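Treltby's flower problem
9/29/24

Hongjun Peng is on the phone when I get there, waves me at a stool, keeps talking. Something about a shipment of stems. He hangs up. "Sorry. We go through a lot of roses."

He runs data collection at Treltby, a small shop that teaches robot arms to do the fussy jobs in packing and sorting. Current project is called Hundance. Two arms, one table, a pile of cut flowers and leaves, and a basket they're supposed to end up in. Sounds easy. He laughs when I say so.

"Boxes are easy. A box is the same box tomorrow. A rose you picked up in the morning is a different rose by lunch. The head gets heavy, the stem bends, the leaves go limp. The arm has to learn all of those as one thing."

The learning part works by example. A person drives the arms through the job, the whole run gets saved, and after enough runs a model tries to do it alone. Peng's target for Hundance is 3000 runs. They began in March and he says they are over that line on paper, but he threw a bunch out.

Why throw them out?

"Bad habits. We had one operator, very fast, very good hands, who always grabbed right under the bloom. Looks great. Crushes it one time in five. The model copied that perfectly." He shakes his head. "It learns what you did. It has no idea what you meant."

So now there's a grip rule: go for the stem, below the leaves, stay off the bloom. Operators work for 35 minutes, then swap out. Longer than that and they get sloppy, and the sloppiness goes straight into the set. He tried an hour at first. "You could see it in the curves. Everybody gets lazy at the same spot."

I ask what a good run looks like. He thinks about it for a while.

"Boring. No drama. You come in, you close, you lift, you let go. But I also want some where it goes wrong and the person fixes it. A slip, a stem that rolls. If every run is clean the robot has never seen trouble, and then it meets a little trouble and just sits there."

How many of those? He wants 20 in every hundred. Faking a slip is harder than it sounds, he says, because people do it too neatly — the operators all dropped the flower in the same place at first. He ended up nudging stems himself between grabs.

The layout gets changed between runs too. Different flowers, different angles, stuff touching other stuff. Loose greens thrown in so the arms don't decide that anything green is a handle. A shared drive full of layout notes, mostly Peng's, some of it in all caps.

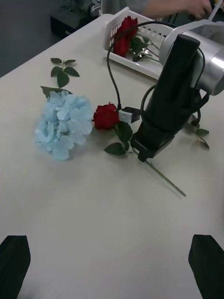

"The touching ones are what I care about," he says. "Two flowers far apart, fine, any system can do that. Put the heads together and now it has to know where one plant stops. Hydrangea is the worst for this. It's a big ball, the edge is all petals, there's no clean line. And if it's got no stem showing, where do you even hold it? We argued about that for two days."

Who won?

"The hydrangea."

Both arms carry a camera near the gripper, and Peng is picky about those views. He will toss a run where the hand was perfect but the camera spent the whole time staring at nothing. The model only gets what the cameras get, he says, so an operator who leans over and peeks from the side is sort of cheating. He tells new people to watch the screens. They forget. Everyone does.

The software side is a tool called Turkero, built in house, which does the saving and the tagging. He has complaints. It used to drop the last second of a run, the part where the gripper opens, so for a while the model was happy to carry a flower to the basket and then never let go of it. That got fixed in a afternoon once somebody noticed. Noticing took three weeks.

A second table is going in at the Bai building, with different lights and a darker top. Peng wants to start there with the same flowers and the same grip rule and see how much of the old set carries over. His guess?

"Less than my boss thinks." He's already looking at his phone agian. The stems are downstairs.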